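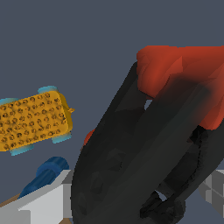

Yellow car, cyan wheels

From: Nikola Yordanov
To: reserve-vehicles list
Date: Apr 20, 2019
Subject: Re: Transport for the June camp at Bulurthorpe

Dear all,

Lorenz Eder wrote:
> The depot at Plender can give us 4 trucks for the June exercise, but
> the workshop will release them only with signed brake sheets. Who
> has the sheets from last year? Also, is the old Oberholzer trailer
> still on our books? I find it in one list and not in the other.

Thank you, Lorenz. The brake sheets are with me, in the grey binder, and I will bring them to Plender myself. Two are not signed. I have written to the former workshop sergeant and he is willing to come in and look at them, but he asks for a week of notice.
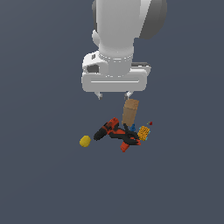
About the trailer, I have compared both lists. It is entry 277 in the regimental ledger, and it was never written off, only moved to another page when the signals troop received it. For moving the field kitchen from it I would like to borrow the hoist again. The hoist must come straight down over the load, and last year ours was hanging too far to the side. Please let the driver park first and adjust the hoist after.
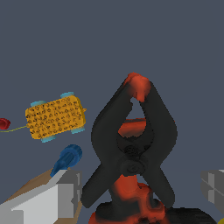 Fuel and drivers

We have six drivers with a valid military licence. Two of them finish their service before the camp, so I must ask if any reservist on this list would like to renew. The course is held at the Gameo barracks and it takes two evenings. Fuel cards will be given out at the gate, and each driver signs for his own card. Kindly keep the receipts, last year I was writing letters until winter for one lost receipt.

The odometer of the second truck showed 3091 when we returned it. If the depot has a different number, please tell me before we sign.
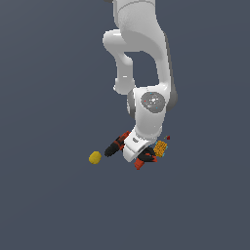
Who pays if a truck is damaged on the range road?

The regiment pays, provided the driver reports it the same day on the yellow form.

I will be at the depot on the morning of the handover and can answer the rest there.

With kind regards,
Nikola Yordanov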